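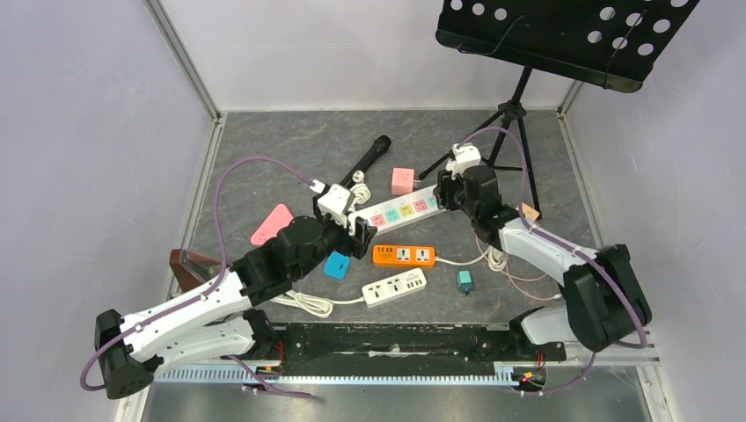 Photo: Kelly Lightfoot / Mimeck

Haslam library starts lending power strips and adapters

April 2020

Residents of Haslam who find themselves short of outlets at home can now borrow a power strip from the town's lending library, which has added extension cords, adapters and multi-socket strips to its list of household items.

The new section was put together from donations collected over the winter and from a batch bought with a small grant from Zanilham, the housing association that owns most of the apartments on the east side of town. It holds 141 items. Long strips with a full row of sockets make up the largest group, followed by short two-socket strips, some with charging ports, and single cube adapters.

Ashley Horrocks, who runs the lending library, said requests had been coming in for months.

"People move a desk into the bedroom and find there is one outlet and it is behind the wardrobe," she said. "They need a strip for a few weeks until they have sorted the room out. They don't want to buy one."

Each item was checked by Aldo Melis, a retired electrician, before it went on the list. Donations with cracked housings, loose sockets or damaged cords were set aside for recycling. Melis also turned down older strips with no switch or fuse – he said these were the ones most people had at the back of a drawer.

Items may be kept for up to 7 weeks, and each household can have 2 out at a time. There is no charge, but borrowers are asked to return cords coiled and held with the tie they came with. A printed card goes out with every strip. It tells users to keep it off carpets and away from sinks, never to plug one strip into another, and not to run heaters or kettles from it.

Thierry Picard of Zanilham said the association had paid for the batch after an outlet survey of its older buildings, where 506 apartments still have their original wiring layout. Extra wall outlets are planned for the kitchens first, he said, with living rooms to follow. He did not give a date for the work.

Requests are taken by phone or through the library's page, and items are handed over at the side door on Mireo Street. Donations of strips in good condition are still welcome, colored ones included, but the library has enough phone chargers and is not taking any more.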